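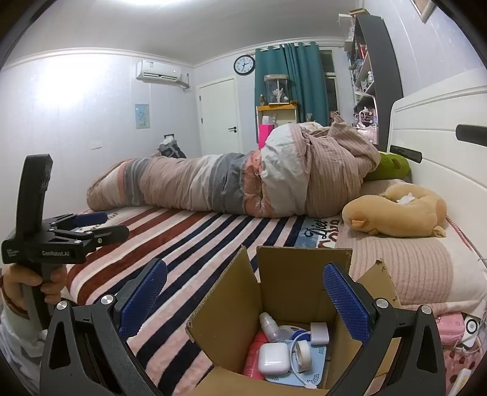 I've been meaning to write up our coach trip to Brustadcombe since we got home, and every time I sit down to do it I get distracted by the unpacking (or the avoiding of the unpacking, which is more of a hobby at this point). We travelled by coach the whole way there and back, my sister-in-law Anju Shukla and I, and if you've never done a long coach holiday I'd gently nudge you towards one, with a couple of warnings. The first is to pack a small bag for the seat and leave the big one in the hold, where you won't see it until dinner. Mine would have everything I reach for on the road: earbuds in their little white charging case, a spray bottle, hand cream, a cardigan, something salty to nibble. It all lives in a cardboard box at home between trips, and I've given up pretending I'll buy a nicer one.

We booked through Navarik, who are a small outfit and answer their own phone, which I always like. Fadi Najjar looked after us from the first call and then, to our surprise, was standing on the footpath with a clipboard on the Friday we left! He'd swapped shifts so he could come along as host. The fare was $2846 for the two of us, twin share, with breakfasts and most dinners in it. I had looked at flying and hiring a car, and by the time I'd added insurance and fuel and the one-way fee there wasn't much in it, and I'd have had to do the driving. Anju doesn't drive on unfamiliar roads and I don't blame her.

The first night was at Dekel, which is hardly more than a main street, a bakery and a very long motel. We had room 301, and don't ask me how a motel with one floor gets to room 301. The bed was firm and the kettle was tiny. What I remember best is the walk down to the river after tea, with the light going all apricot and half the coach strung out along the path in their good shoes. You do get to know people quickly on these trips. By the second morning I knew who had grandchildren and who had knees.

From Dekel it's a long haul up to the Dixit lookout, and this is the stretch I'd warn you about if you're prone to feeling queasy. Sit near the front, on the left if you can get it, and look out rather than down. I tried to do my crossword and was very sorry. The view when you finally climb out is worth every bend though, all those ridges going off blue behind one another, and there's a kiosk that does a decent scone. Anju had two. The toilets are up a flight of steps, so allow for that if stairs are a bother.

Brustadcombe itself was colder than we'd planned for. I'd gone by the calendar, thinking November would be mild, and ended up buying a woollen beanie in a colour I can only call mustard. The harbour is lovely early, before the day visitors come, and we got into the habit of taking our coffee down to the wall and just sitting. Fadi had organised a walking tour for one afternoon and it ran well over, mostly my fault for asking about the old cannery, but he moved dinner back without any fuss.

Would I do it again? Yes, and I'd ask for an extra night at the harbour end and skip the outlet shopping stop on the way home, where we lost most of a morning to other people's sheets. Anju is already talking about the northern run with the ferry. She's rung Navarik for the brochure, and I've told her she can have the window seat as far as the boat.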